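**October, bench log -- gear noise, Tostuva reducer**

Picking up from the last entry. The whine is still there with the new grease, so grease is off the list. Peak sits at the same frequency as before and moves with input speed, which points at tooth mesh and away from the bearings. Bearing tones would not scale this cleanly, and the races looked fine when they came out.

Test conditions, same as last time unless noted:

- input speed 3,000 rpm, held by the drive, no ramp
- pinion 12 teeth
- load: friction brake at the low setting
- mic on the short stand, foam under the base
- warm-up until the housing temperature stops climbing

Mesh frequency works out to 3,000 / 60 x 12, so 600 Hz. The peak is on 600 with a weaker one at 1,200. Sidebands are present on both sides of the 600 line, spaced at shaft speed. That spacing says once-per-rev modulation on the pinion shaft: eccentric bore, bent shaft, or a pinion pressed on crooked. It does not say which.

**Runout check**

Put the pinion shaft between centers and ran the indicator along it. Shaft is straight as far as this indicator can tell. With the pinion fitted, the needle swings over a pin laid in the tooth spaces, and the high spot is in the same place every time I repeat it. Took the pinion off, turned it half a turn on the shaft, pressed it back, measured again. The high spot went with the pinion. So the bore is off center in the part, and the shaft is cleared.

Three pinions left from the Nerkarberg batch. Checked all of them the same way. Two show the same kind of swing, one is clearly better. Marked the better one with a blue dot on the hub. The older Grakholm pinion, which we took out of the first unit, is better than any of them, but the face is worn and I would not want to run it as a reference for long.

**Backlash**

Measured at the output with the input locked, at four positions of the output shaft. Backlash changes with position more than it should. Part of this is the pinion. To separate the two I need to repeat it with the blue-dot pinion and the same wheel. Not done yet.

Note for whoever does the next set: lock the input with the clamp, not with the drive in hold. The drive in hold lets the shaft creep a little and the reading drifts. Lost most of a morning to this.

**Swap run**

Blue-dot pinion in, everything else unchanged. Same speed, same brake setting. Results:

- 600 line lower, clearly visible on the overlay
- sidebands much lower, lower one almost in the noise
- 1,200 line unchanged
- by ear: the pulsing is gone, steady whine remains

The steady part is a separate problem. Tooth form or center distance, most likely center distance. The housing bores have never been measured properly, only checked with the plug gauge, and a plug gauge says nothing about position.

There is also a small line at 1,020 that I cannot tie to anything in the gear train. It does not move when the input speed is changed, so it is structural or it is in the room. Tapped the housing with the plastic mallet and saw a bump near that frequency -- too broad to be sure. Will try again with the cover off. If it stays put with the cover off, suspect the bench top.

**Things that did not work**

Marking blue on the teeth. Used too much, and the contact pattern came out as a smear across the whole face. Cleaned it off, tried again with a thin coat, got a usable pattern on the pinion but a poor one on the wheel. The pattern is biased toward one end of the tooth. Consistent with the shafts being out of parallel, which again comes back to the housing.

Also tried a shim under one bearing cap. The whine changed pitch color slightly, the level did not. Shim removed, and the cap screws are back to the torque on the card.

**To do**

- repeat backlash with blue-dot pinion
- housing to the Gunawan shop for bore position, both ends, ask for the raw numbers and not only pass/fail
- return the two bad pinions with the runout readings attached
- mallet test, cover off
- replace indicator tip, it has a flat on it
- plot script still labels the x axis in rpm when it is in Hz -- fix before anyone copies the figures

Brake pads are getting thin. Good for a few more runs at the low setting, not at the high one. Spare set is in the drawer under the surface plate, unlabeled bag.

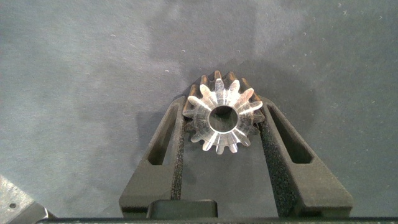
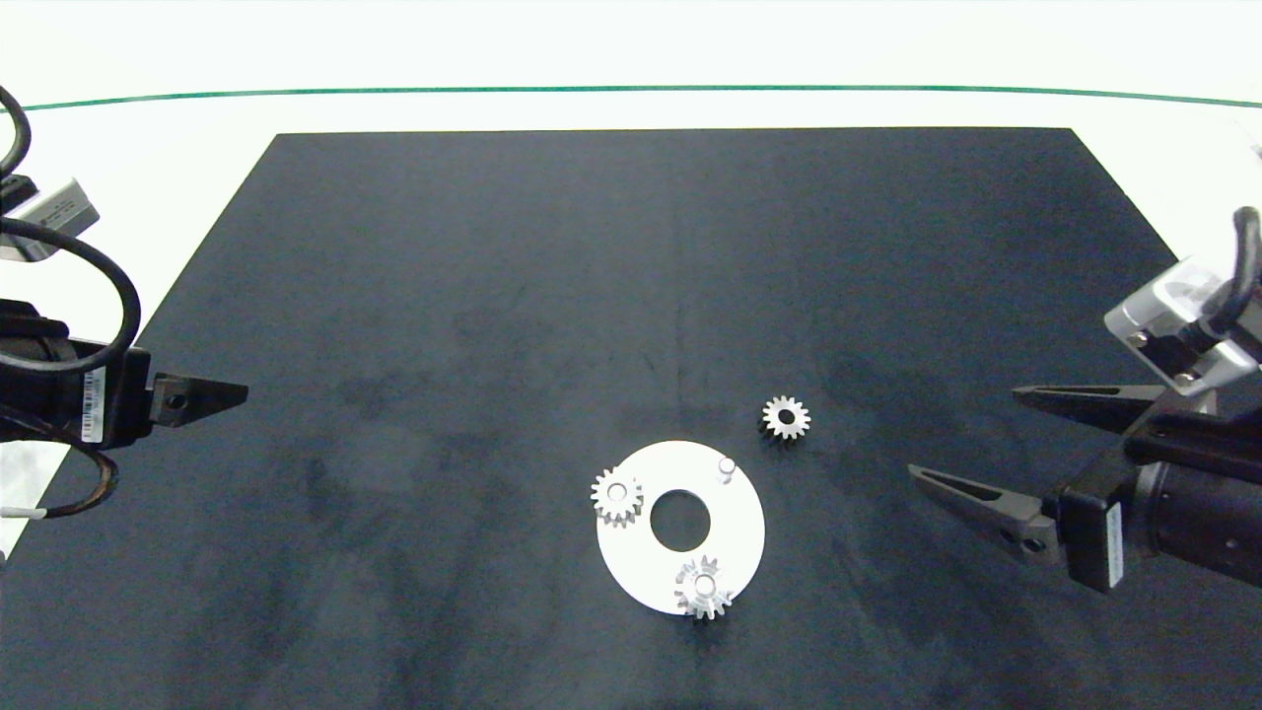

Small metal gear (first photo); white ring-shaped plate on the dark mat (second photo).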